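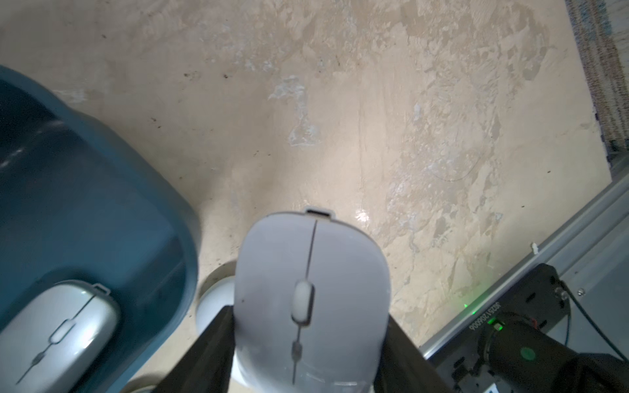

Chapter 6
Sorting Small Office Gear

What this chapter covers
Telling one kind of small gear from another
Setting up bins and a work area
Checking a mouse before it goes anywhere
Labels, tallies and where the stuff ends up

Before you start
You'll need the glossary from Chapter 5 and a pencil. Gloves if your skin is touchy. Read the whole chapter once before touching the bins, then come back to 6.2 and work along.

6.1 Why mice first

Small gear piles up faster than anything else. A school swaps out a computer lab, an office moves floors, and the monitors get all the attention. The mice get tipped in a box with the cords still knotted. At the Bloxham depot, one intake in January brought in 217 mice and not one had been sorted from the keyboards.

Good thing to learn on, though. Cheap, light, hard to hurt. Two buttons, a wheel in the seam between them, a shell. If you can look at a mouse properly you can look at most things in this trade.

Start with colour and finish. A light grey mouse with a matte shell and a silver-grey one with a glossy shell are both "grey" on a lazy tally sheet. They're not the same item. Write down the finish as well as the colour, every time. Matte hides wear and shows grime. Gloss does the oposite, more or less.

6.2 The work area

Floor or bench, either is fine. A lot of depots sort on the floor – the bins are deep and nobody wants to lift them. Scratches and stains on the floor don't matter. Loose grit does, so sweep first.

One bin per category. Plastic, rounded rim if you can get it, easier on the forearms. At Bloxham the colours mean nothing, only the label counts. Other places run a colour code. Ask on your first day.

Don't fill past the halfway line. A full bin of mice holds up to 65 in the size most depots use, and by then the ones at the bottom are getting scuffed by the ones on top.

6.3 Checking a mouse

Pick it up by the sides. Thumb one side, fingers the other, buttons left free. Then:

1. Look at the shell. Cracks, missing bits, stickers. Light scuffs are a pass.
2. Follow the seam from the front edge back. Should be even. A gap that widens means it's been opened or dropped.
3. Roll the wheel both ways. Listen.
4. Press left, press right. Both should come back up.
5. Check for a small button or light behind the wheel. Not all models have one. Note it on the sheet.
6. Turn it over. Feet, battery door, reciever slot if there is one.
7. Cord or no cord. Cord gets checked end to end.

Then into a bin. Place it, don't toss it.

Tip from the floor: Harpreet Vachon has trained sorters at Bloxham for years and wants new people to do the first 190 slowly. Speed shows up by itself after that.

6.4 Labels and tallies

Every bin gets a card. Category, finish, date, your initials. The date goes year first. A finished card looks like so:

MOUSE – GREY, MATTE
Tested: Y
2019-07-27
T.N.

Tally as you go. Doing it at the end from memory is how Trevor Naylor, whose initials are on that card, ended up recounting a whole pallet for the Ardale order. He tells the story himself in the case study on the next pages.

6.5 Where it goes

Three streams. Reuse, parts, shred. Reuse needs a pass on all seven steps. Parts means the shell or the feet failed but the insides are sound. Shred is the rest, and it goes out when the cage hits 500 kilograms. Batteries come out before shred. Always. See the safety notes in Chapter 2 if you skipped them.

Words to know
Finish – how the surface looks and feels, matte or gloss
Seam – the line where two parts of a shell meet
Stream – where a sorted item is headed
Tally – running count kept on the bin card

Try it yourself
Find two mice at home, school or work. Fill out a bin card for each. Swap with a partner and see if they can match card to mouse without asking you anything. If they can't, fix the card and go again.

Next: 6.6 Case study, the Ardale order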